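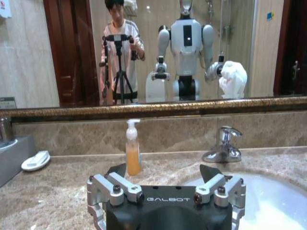

Figure 1. Vanity with granite countertop, single-lever faucet and wall mirror.

Home | Syllabus | Notes | Problem Sets | Contact

Building Services II
Handout 6: Domestic Hot Water – Storage, Distribution and Wait Time
I. Lindgren, revised 21 May 2024

6.1 Scope

Handout 5 covered cold supply sizing. These notes deal with hot water from the heater outlet to the fixture. Solar preheat is left for Handout 8. Symbols are the same as before: V is volume, Q is flow rate, L is pipe length, d is inside diameter, and T is temperature in degrees Celsius unless marked otherwise.

6.2 Energy to heat a stored volume

The heat needed to raise a mass m of water through a temperature difference is

E = m c (T2 – T1)

Take c as 4.19 kJ/kg K. For hand calculation, the density of water is taken as 1000 kg per cubic meter over the full working range. The error is small next to the uncertainty in the draw profile.

Standby loss is treated separately. It depends on the tank surface area, the insulation and the room temperature, and it continues whether or not water is drawn. Students often add it to E for a single draw. Do not do this. Work out standby loss over the day and add it to the daily total.

6.3 Draw profiles

A draw profile is a list of events with start time, flow rate and duration. Lavatory draws are short and frequent. Shower draws are long and set the peak. Laundry draws depend on the machine and the cycle, and many modern machines take cold water only.

The Grenmont apartment data set, used in Problem Set 4, has 2398 logged events from one building. Each event is tagged by fixture type. Events at lavatories make up most of the count and a small share of the volume, so an average taken over events tells you little about heater load. Weight by volume.

6.4 Dead volume and wait time

Water standing in the branch between the heater (or the recirculation loop) and the fixture cools between draws. It has to be cleared before hot water arrives. For a pipe of constant bore:

V = (pi d^2 / 4) L

t = V / Q

This is the plug flow estimate. The real wait is longer. Hot water mixes with the cold ahead of it, and the pipe wall takes up heat until it is warm. For copper, multiply t by a correction factor from Table 6.2. For PEX, use the second column.

Low-flow lavatory faucets make the wait worse. The volume to clear is fixed by the pipe, so cutting Q lengthens t in proportion. A branch that was acceptable with an older faucet may not be acceptable after a replacement, and reducing d is the usual remedy in new work.

Worked case, Havine layout: L = 10 m, d = 13 mm, Q = 0.08 L/s. The dead volume is 1.33 L. Plug flow gives t = 16.6 s. Apply the factor and compare with the 30 s limit set for this course.

6.5 Recirculation

A loop with a small pump keeps hot water near the fixtures. Three control methods are in common use: continuous, timer and demand. Continuous pumping gives the shortest wait and the highest loss. With demand control the user starts the pump, and a sensor stops it when the return line warms.

Loop loss per meter is found from the insulated pipe equation in Handout 3. Insulate the return as well as the supply – the Tamihana drawings omit this and the loss is visible in the October readings.

6.6 Mixing at the fixture

In a single-lever faucet, one cartridge sets both flow and mix. A lever left in the middle position draws from both lines. On a short draw the hot share may never reach the spout, and the heat is lost in the branch. Count that heat as distribution loss.

Reading: Gullholm course reader, chapter 4, sections on branch sizing and loop balance. Allow 90 minutes for Problem Set 4. Show units at every step.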